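Home | Reviews | Plugins | Themes | About | Contact

Draneo Gallery for WordPress: my review after moving a whole site over

By Mwanaisha Athumani
Thursday, November 30, 2023
2 comments | 69 shares

I've been through a silly number of gallery plugins over the years, so when Wafula Chege messaged me to say he'd switched all his client sites to Draneo I sort of rolled my eyes and carried on with my day. Then my old gallery plugin stopped getting updates, the lightbox went funny on phones, and I thought, fine, go on then.

The site I moved is the one I look after for Gordon Doucette. He restores old radios and has been photographing them since 1965 (the early ones are scans, some of them a bit wonky, all of them lovely). There are 200 pictures on it, split into albums, and every one has a caption he typed himself and would notice if I lost.

Installing it was the usual thing. Upload, activate, and a new menu turns up in the sidebar under Media. There's a setup wizard which I skipped, and then went back to when I couldn't work out where the album settings were. Do the wizard! It asks how many columns you want, whether captions sit under the picture or on top of it, and what happens on a small screen, and it makes a draft page with a few sample pictures so you can see your choices straight away.

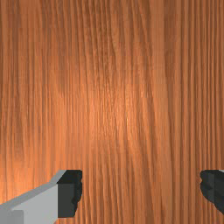
Wood grain close up, at full width.

The importer is the bit I was dreading and it's the bit I ended up liking most. You point it at the old gallery and it reads the albums, the order and the captions. Mine came across with the captions whole, accents and all. The album order was back to front, but there's a reverse button on the same screen, so that was a two-second fix. It did not bring over the alt text, and I'm cross about that. I sat with a pot of tea and typed it back in, album by album, over a very long evening. If you've got a shop with thousands of pictures I'd wait until they sort it out.

Layouts next. You get a plain grid, masonry, a justified row layout and a slider. I don't like sliders so I've hardly touched it. The justified rows are gorgeous with a mix of tall and wide pictures, and you can set a row height for desktop and a separate one for mobile, which my old plugin never managed. Masonry is good too, though it does a little jump as the page loads if you haven't ticked "reserve space". Tick it. I have no idea why it's off to begin with.

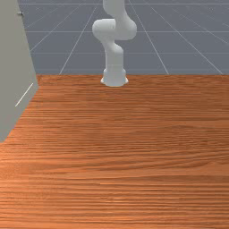 Filtering works off ordinary WordPress tags, so there's nothing new to learn there, and visitors get a row of buttons along the top. You can rename the "All" button, hide any tag you don't want shown, and drag the buttons into whatever order you fancy. What you can't do is have two tags on at once. Gordon wanted people to be able to pick a maker and a decade together -- perfectly reasonable thing to want -- and I had to tell him no. I've asked on the support forum. Dennis Rweyemamu, who answered me, was friendly and quick, and said it was on the list, but he wouldn't say where on the list.

Speed is fine. Pictures load as you scroll and the pages feel lighter than they did before. I tried it with three themes, Pineo, Irmont and the old Arthur one I keep on my test site for sentimental reasons. Pineo was perfect. Irmont squashed the captions until I added a line of CSS (it's in the plugin's help pages, under "narrow captions"). Arthur broke the lightbox completely, but Arthur breaks everything and I really ought to let it go. 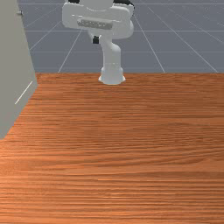 A robot arm at the back of a wooden table, medium thumbnail size.

The lightbox itself is lovely when the theme behaves. It opens quickly, swipes properly on a phone, closes with the Escape key, and the arrows are big enough for my thumbs. Captions can be turned off in there separately. The one thing I'd change is the background, which comes as a very solid black, and the slider for softening it is hidden away under "Advanced" with a lot of stuff about caching.

There's a free version and a paid one. The free one has the grid, the lightbox and the importer, and for a small personal site I think you'd be happy with it. You pay for masonry, justified rows and the filter buttons. It's a yearly licence per site, and I'd have liked a deal for people looking after a handful, but I paid up and I'll be renewing.

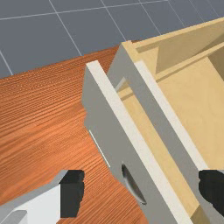
Wooden tabletop and grey tiled floor, lightbox view with captions off.

So it's four stars from me. It'll get the fifth when the importer brings alt text across and I can tell Gordon he's got his double filter.

2 comments

Nassoro Mollel
Does the importer leave the old gallery alone or does it delete it afterwards? Got burned by that once.

Mwanaisha Athumani
It leaves it alone! I kept the old one switched off for a week and then removed it by hand. Take a backup first anyway.

Share this | Print | Older posts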